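Looking after your hot water between services

By Ulises Escobar
Updated June 2023

Most of the calls we take at Kokwood in the colder months are for jobs a householder could have spotted weeks earlier. None of the tips on this page need special tools. Anything involving gas, or the inside of a boiler casing, must be left to a registered engineer.

Learn where your stop tap is

It is usually under the kitchen sink, but we have found them under stairs, behind washing machines and beneath floorboards in the hall. Turn it fully off and on again twice a year. A tap left alone for years tends to seize, and forcing it can snap the spindle. When you open it again, go all the way and then turn it back a quarter.

Check the pressure

On a sealed system the gauge should sit between 1 and 1.5 bar when the heating is cold. If it has dropped, top it up through the filling loop, slowly, and close both valves afterwards. Topping up once or twice a year is normal. Topping up every week means there is a leak somewhere, and adding more water will only bring fresh oxygen into the system and rust the radiators from the inside.

Bleed radiators in the right order

Turn the heating off and let everything cool. Start downstairs with the radiator nearest the boiler and work away from it, then do the same upstairs. Hold a cloth under the valve and open it half a turn at most. Close it as soon as water comes. Look at the pressure gauge again when you have finished.

Limescale on taps and shower heads

Soak the shower head in equal parts white vinegar and warm water for an hour, then brush the nozzles with an old toothbrush. Don't use vinegar on gold or nickel finishes, or on natural stone. For taps, wrap the spout in a cloth soaked in the same mix. Rinse well.
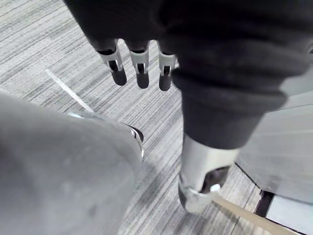 Three metal fingers with rounded rubber tips.

Cylinder jackets and pipe lagging

If you have an older copper cylinder without factory foam, fit a jacket at least 80 mm thick. Leave the thermostat and the immersion heater cap uncovered. Foam lagging should be matched to the pipe, which in most homes is 15 mm or 22 mm across. Cut the corners at 45 degrees and tape the joints, and don't forget the pipes in the loft.

Set the cylinder thermostat to 60 degrees. Lower than that and bacteria can grow in stored water. Households with small children or elderly people should have a mixing valve on the bath as well.

Run the heating in summer

Ten minutes in August is enough. Pumps and diverter valves stick when they stand still for months, and it is better to find out then than on the first cold morning. Turn the thermostatic radiator valves up and down a few times while you are at it. If a valve head comes off and the pin below is stuck down, tap it gently on the side. Do not pull it with pliers.

Keep a record

Write the date of each service and each top-up on a card and keep it near the boiler. Put the boiler's model and serial number on the same card. It saves time on the phone and helps the engineer bring the right parts.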